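Sukis Clothes Swap and Mending Circle
Minutes of our June meeting, upstairs at Rutherford

Minutes by me, Ayane Fukuda (I drew the short straw again, so please forgive the rambling!)

Start: 7:10 pm, once the kettle was on
In the chair: Maysoun Khasawneh

1. Last month's minutes
Approved, with one fix. I wrote that the Vostham hall gave us the shelves for free. They lent them to us, and they'd like them back before winter. Sorry, Vostham!

2. Money
We have $313 in the tin and the bank together, after paying for hangers and the hall deposit. Maysoun asked if we could spend $47 on a second fabric shaver, as the old one chews more than it shaves. Agreed, all in favor.

3. The swap
We had 88 pieces on the rails at Vostham and most of them found a new home, which made me so happy. Coats did badly, but who wants to try on a coat in June? We'll keep the good ones back for the fall. The Darow newsletter goes out to 2000 homes and they've offered us a free quarter page, so I'm writing something short for it.

4. Folding and storing knits
This was the big one and we talked for ages. Too many sweaters come to us on wire hangers with pointy shoulders, and then they sit on the rail looking sad. Maysoun wants every knit folded from now on, and she wants it done on a bed or some other big soft surface – the trestle tables snag things. The dark green fuzzy sweater and the pink daisy blanket are in the pictures with this item.

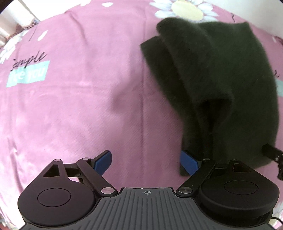
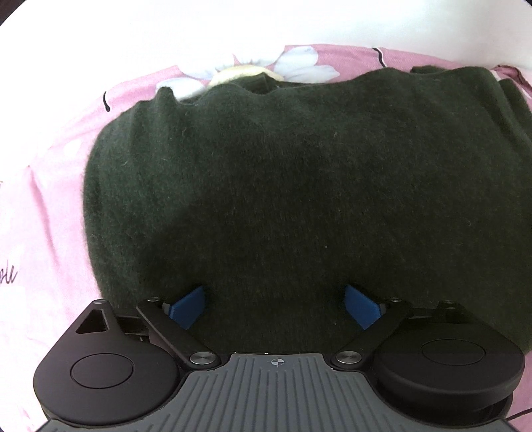
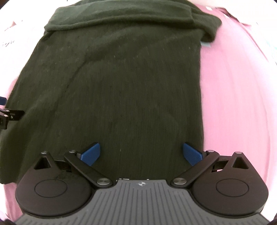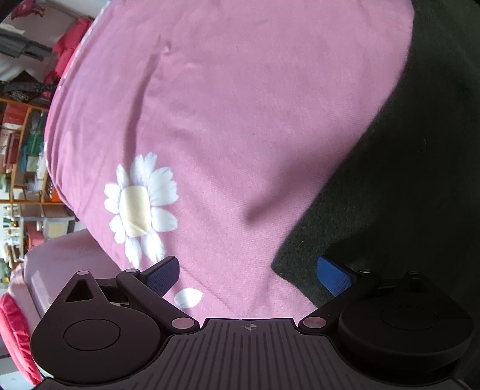
Page last changed: June, 9:40 pm

We went back and forth on sleeves. Maysoun folds hers straight across the back and then brings the bottom up. I've always crossed mine like a mummy, and I was told (kindly) that this makes a lump in the middle. Fine, I'll try it her way. What we settled on:

Shake the knit out first and lay it front down.
Smooth it with flat hands and don't tug at the hem.
Sleeves in, sides in, then up from the bottom once. Twice if it's a long one.
Fuzzy things go at the top of the pile so they don't get squashed flat.

Lint came up too. Dark green shows every little speck, and the light bits on the knit in the second and third pictures are just the kind of thing we mean. Somebody suggested the shaver, but Maysoun said no, not on anything fluffy – use a sticky roller and go gently. I've added rollers to the shopping list.

There was also a question about whether fleece blankets count as clothes for the swap. I said yes, because I want more of them! The feeling in the room was that we take blankets if they're clean and have no holes, and they go in their own bin by the door. Two people were against and would like that written down, so there it is.

5. Mending
The button jars still need sorting. I'll bring muffin tins next time so we can do it by color while we chat. Maysoun will show us how to fix a pulled thread with a crochet hook, so bring a sweater you don't mind practicing on.

6. Anything else
The upstairs key sticks. Pull the door toward you and then turn.
Whoever left a gray umbrella, it's on the hook behind the door.
Please rinse your own mug!

To do
Maysoun: buy the shaver, ring Vostham about the shelves
Ayane: Darow piece, sticky rollers, muffin tins
Everyone: one knit with a pull in it

We stopped at 8:35 pm. Next meeting is same place, same time, and I'm bringing lemon cake.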